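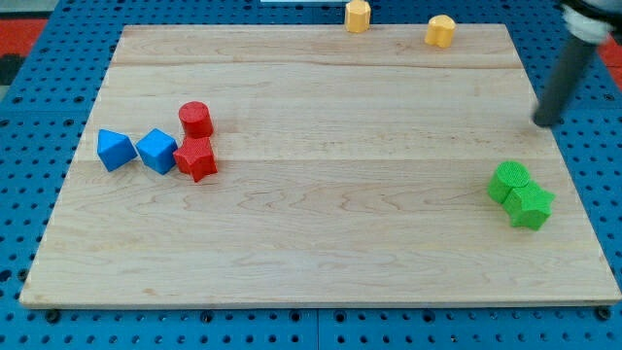

Figure 1. The work surface, with colored blocks on the wooden board and the arm coming in from the upper right.

3.2 The table, the board and the blocks

I built most of this setup in the back half of a shared workshop, on a bench I had to give up every Friday evening to the furniture repair people. That one fact shaped more of the design than any paper I read. Whatever I built had to come apart and go back together by one tired person, and it had to land in the same place every time, or close enough that I wouldn't be recalibrating until midnight.

So the base is pegboard. My first version used a plain sheet with pencil marks on it, and the pencil marks rubbed off in a week (yes, I should have known). With pegboard you get a grid for free. I bolt things down through the holes, write the row and column of each bolt in a notebook, and the whole layout can be rebuilt from one page. The blue was what the store had - I would have picked gray, but after a while I got fond of it, and it separates nicely from the wood when I segment by color.

On top of that sits a wooden board, and most of the work happens there (Figure 1). I went back and forth on this for a long time. Blocks set straight on the pegboard like to catch an edge on a hole, and then a push that should slide a block tips it over instead. The board took care of that. It also gave me a new headache, because the grain is wavy and brown in places and my first edge detector was completely in love with it. It found blocks all over the bare wood! I ended up throwing out the edge-based approach and working from color first, shape second, and that is the version described in Section 3.4.

The blocks come in red, green, blue and yellow. I wanted the same shape to turn up in more than one color, so that an instruction like "the star" is unclear on its own and the system has to use the color too. In Figure 1 there is a red star and a green star, and each one has a cylinder of its own color right beside it. The blue pieces are a cube and a triangular prism. I tried glossy paint on an early batch and the highlights drove the color thresholds crazy every time somebody opened the big door, so don't do that.

Starting layouts are set by hand. I know a random generator would look better in a paper, and I did write one, but it kept producing layouts with everything politely spread out, and those are easy. What breaks a small system like mine is contact. In the layout in Figure 1 the red star and the red cylinder touch, the green star is up against the green cylinder, and the blue cube is very close to the red star. From the camera's side two touching blocks of one color come out as a single blob, and a single blob has a center that belongs to neither of them. Aim for that center and you hit the crack between the blocks. For this study I used 21 layouts, and 11 of them have at least one pair of same-colored blocks in contact.

I also let some pieces sit at or past the far edge of the board. One of the yellow blocks in Figure 1 is just beyond it, while the other is on the back strip. I started doing this after Volker Gerlach, who has the bench across from mine, asked what the arm would do if a block got pushed off the board. I had no idea. The answer was that the height estimate came out wrong by the thickness of the board and the planner gave up without saying anything. The current planner keeps 2 separate surface heights and picks between them using the block's position relative to the board outline. It's a crude fix and I'm a little embarrassed by how well it does.

3.3 Arm and fingertip

The arm is a used Praltisari with a replacement controller from Irkier. It came without a manual, so I worked out the joint limits the slow way, one joint at a time with my hand on the stop button. The dark gray rod with the rounded tip is the part that meets the blocks. I like a rounded tip for pushing because it doesn't care much about its own angle - the contact point stays predictable even when the wrist is a few degrees off, and mine usually is.

The motion code is built on the Pindow library, with the push planner written from scratch. A push has 4 stages: move above the start point, come down, travel in a straight line, lift. I cap the travel speed well under what the arm can do. Going faster saved very little time and made the blocks skate away from the tip, and a block that has skated has to be found again before the next push can be planned.

For same-colored blocks in contact, I borrowed the separating push idea from the Rawashdeh toolkit and cut it down to something I could debug by myself. The planner takes the blob, finds its long axis, and pushes near one end at a right angle to that axis. With a star this gets messy, since the tip can end up between two points and drag the whole piece along for the ride. I left that behavior in. It separates the pair often enough, just in a direction I didn't ask for, and the next look from the camera sorts out where everything went.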